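Keep the counter open

By a resident of Brakotbridge

The council wants to close the enquiry counter at Drovness Library and move everything it does to a website called Pan.

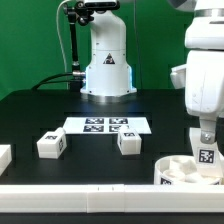
I have used Pan. It is a decent piece of work. I renewed a parking permit on it one evening in under ten minutes, and the confirmation was in my inbox before I had put my card away. If all my dealings with the council were like that I would have nothing to write about, and I would probably have voted for the closure in the consultation.

But most of what people take to the counter does not look like a parking permit. I spent a good part of July going in and out of there on behalf of my mother, who had been sent a council tax bill for a flat she left two years ago. The website offered her a form with a box for the date she moved. She had filled it in. The form had been accepted. The bill came again anyway, then a reminder, then a letter with a red band across the top. She is not a nervous woman but she stopped opening the post.

At the counter it took one conversation. The clerk looked at both addresses, saw that the old flat had been split into two and renumbered, and rang someone upstairs. The form had no way of hearing about a renumbered flat. A person could hear about it in a sentence.

The council's case is about money and it deserves a fair hearing. The counter costs 374 pounds a day to run, according to the paper that went to the cabinet. The paper also says visits have fallen, and I believe it. Plenty of people who used to queue now do the simple things at home, and good luck to them. What the paper does not ask is who is left in the queue. When the easy business goes online, the counter gets the hard business, and each visit takes longer. On a graph that looks like a service in decline. From the plastic chairs it looks like a long wait for the only desk that can sort you out.

There is a phone line, of course. I rang it twice. The first time I was told to use Pan. The second time I was told that the case had been closed because I had used Pan.

I have heard it said that older people will have to learn. Some will, and the classes at the Mekach Centre are good and ought to have more room. But the man in front of me in the queue was perhaps thirty, with a phone in his hand, and he was there because the site would not take his landlord's letter. Age had little to do with it. People end up at the counter when their lives do not fit the boxes, and that can happen to anyone after a divorce, a death or a bad landlord.

Brakotbridge closed its own counter 3 years ago, so we do not have to guess. Over 900 people signed the petition against it. They were promised a help point in the leisure centre, and for a while there was one – a screen on a stand next to the vending machine, with a member of staff on some mornings. Then the mornings stopped. Now people from our side of the river take the bus to Drovness, and part of the queue that the council says is too short is made up of us.

I would accept some changes. The counter could open four days in place of five. It could stop taking payments altogether, which the shops can do. It could share its staff with the housing office, where the same families turn up with the same letters. Any of those would save money and leave a person at a desk with the authority to pick up a phone and put something right.

That last part is what I would ask councillors to think about before they vote. The staff in the library are friendly, and the plan says they will "signpost" visitors once the counter has gone. They will not be able to open a case or change a record. My mother had already been signposted. She needed the bill cancelled.

The consultation is still open and there are paper copies at the library, on the shelf behind the returns trolley. You may have to ask for one at the counter.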